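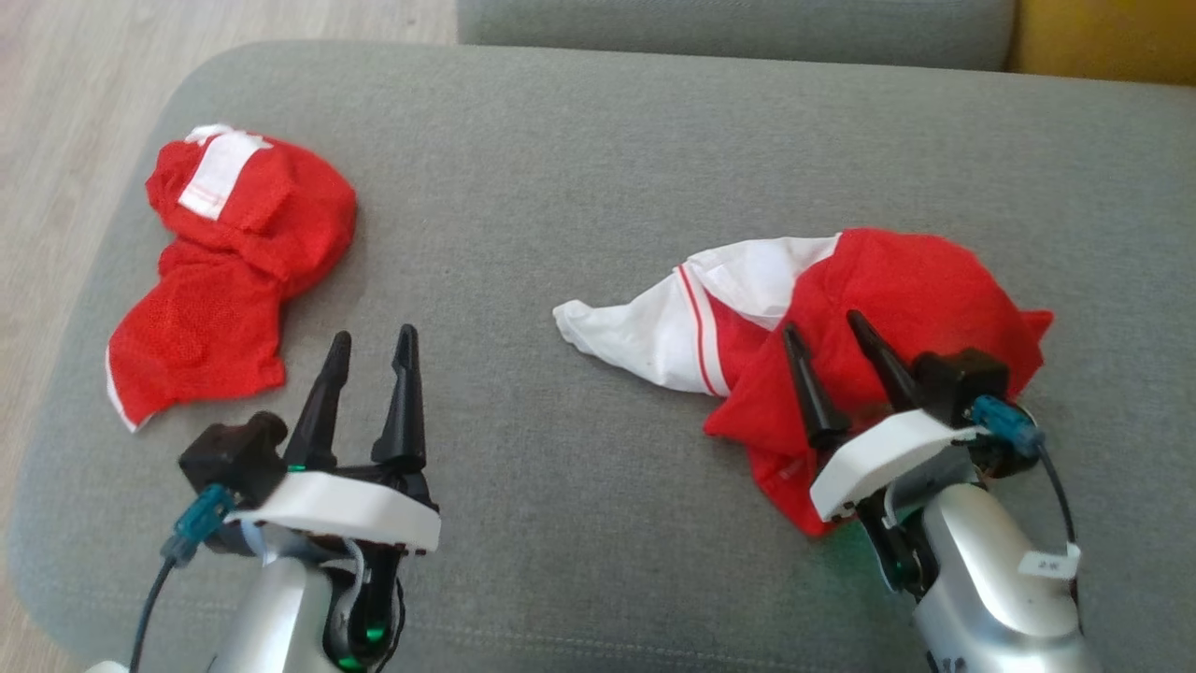
Right fingers closed on the red mesh, left pair open.

Looking after a two-arm folding cell at home

Mesh sportswear is hard on grippers. The notes below apply to our pair of arms and should suit most small two-finger units. Switch off at the wall before touching a finger or a plug.

Fingers. Wipe both pairs with a lint-free cloth, barely damp, after every 18 garments. Fluff packs into the root of each finger first, so start there and work towards the tip. Leave spray polish in the cupboard. Chidubem Adeleke uses a soft toothbrush for the root and I have no better suggestion.

Finger gap. Close the fingers on a strip of writing paper and pull. It should drag evenly along the whole length. If it slides out at the tip, re-run the zero routine before reaching for a spanner.

Grip force. We run mesh at 38 per cent. Thick hems will take more. At 97 per cent ours left creases that needed an iron.

Cables. Check that each camera plug is pushed fully home, then move the wrist by hand through its full turn with the power off. The cable should never go tight. Label both ends. Tadeo Insaurralde once spent an evening tracing a fault on the wrong arm.

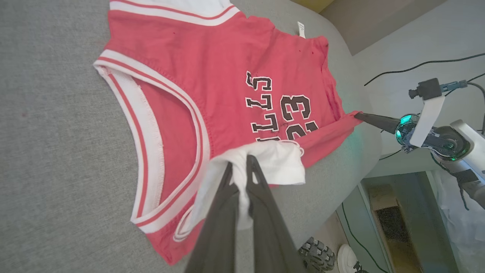

Number 33 on the cushion, white fabric in the near gripper.

Cameras. Clean the lens with a dry microfibre cloth and check the bracket screws at the same time. A bracket that has moved by a millimetre will put every pick off to one side. Recalibrate after any knock.

Working surface. Upholstery gives under load. Set the lowest finger height 4 mm above the cushion at its softest point, and vacuum the fabric weekly. Re-measure if the cushion is turned over.

Spares. Keep one set of fingers and one camera cable. The Skoltent fingers we fitted in June are still straight.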